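Ticket: Pendano kitchen set, gripper width stream drifts on left unit
Status: open, waiting on Horetti
Opened: 2025-10-08
Priority: was low, bumped to high
Site: Inomholm kitchen
Task: fruit to plate, two hands

SUMMARY
Left gripper reports a jaw width that creeps during a session. Fine at the start, off by nearly 6 mm by the end. Right gripper ok. Episodes still record, no error in the app, so we didn't catch it until the export check flagged them.

Set so far is 2,911 episodes. 194 of those fail the width check. All 194 are left hand. Right hand zero.

WHAT WE EXPECT
Jaws shut with nothing in them = width 0, every time, start of session or end.

WHAT WE GET
Shut and empty reads 0 in the morning. Later it reads open when it's plainly shut. Replay of a grasp then shows the jaws stopping short of the fruit, and a policy trained on that will learn to grab air. Already seen a bit of this in the Khumalo test run, left hand hovers and closes wide of the fruit.

STEPS TO REPRODUCE
Calibrate both units.
Record the fruit task as normal, mandarins and grapes.
Don't recalibrate.
After a long stretch, shut both jaws empty and read the width.
Left is off. Happens most sessions, not all.

LOG

Entry. Restarted the app, re-paired both. Width back to 0 on left. Crept again inside the same session. So restart hides it, doesnt fix it.

Entry. Swapped the batteries between units. Drift stayed with the left unit. Not battery.

Entry. Swapped cables. Same. Not cable.

Entry. Swapped hands, ie left unit held in the right hand for a full session. Drift followed the unit. So not the operator, not how hard they squeeze. Good to know, was our favorite theory.

Entry. Cleaned the pads. Juice does get in there. No change. Did it again with the pads off and wiped the inside edge too. No change.

Entry. Checked clock sync between the two streams. Lines up with video, nothing slipping. It's the value that's wrong, timing is ok.

Entry. Checked bolts on the linkage. One on the left unit turned a little by hand. Tightened. Ran a short session, no drift. Ran a long one, drift again but smaller. Maybe two problems. Maybe I just didnt get it tight enough, no torque driver on site.

Entry. Tried fixing it after the fact: take the empty-shut readings at start and end, draw a straight line between, subtract. Works on some episodes. On others the creep comes in a jump and the line makes the early part worse. Not safe for the whole set. Script is in the Pendano folder, do NOT run it on the master copy.

WORKAROUND FOR NOW
Shut both jaws empty at the start and end of every episode, hold for 2 seconds. Gives us a zero to check against.
Recalibrate left at each fruit reset.
If left reads anything but 0 when shut, stop and redo the episode.
Don't delete the 194. Tag them width_bad. Video is still usable and we may want it for the pretraining mix.
Grapes: right hand only until this is closed. Small stuff is where the bad width hurts most, mandarins are more forgiving.

QUESTIONS FOR HORETTI
Is there a known issue with the width encoder on this batch? We have had both units since June, same shipment.
Can we get raw encoder counts in the export? We only see the converted width.
Spare left linkage, how long to ship?
Torque value for the linkage bolts, can't find it in the manual.

Recording continues with the workaround on, slower but usable. Will add session numbers here once the next export is thru.
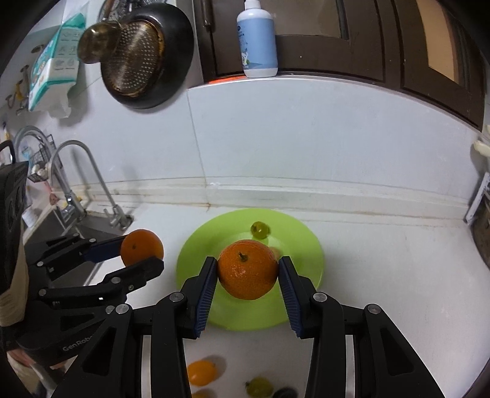
Reply from Horetti support:
Raw counts are in the debug export, turn it on under Device > Advanced before you pair. Please send one drifting session with that on, plus the serial of the left unit. Hold off on more tightening until we've seen the counts. A loose magnet behind the linkage can give both the slow creep and the jumps, and we'd swap the unit for that. Torque sheet to follow by email.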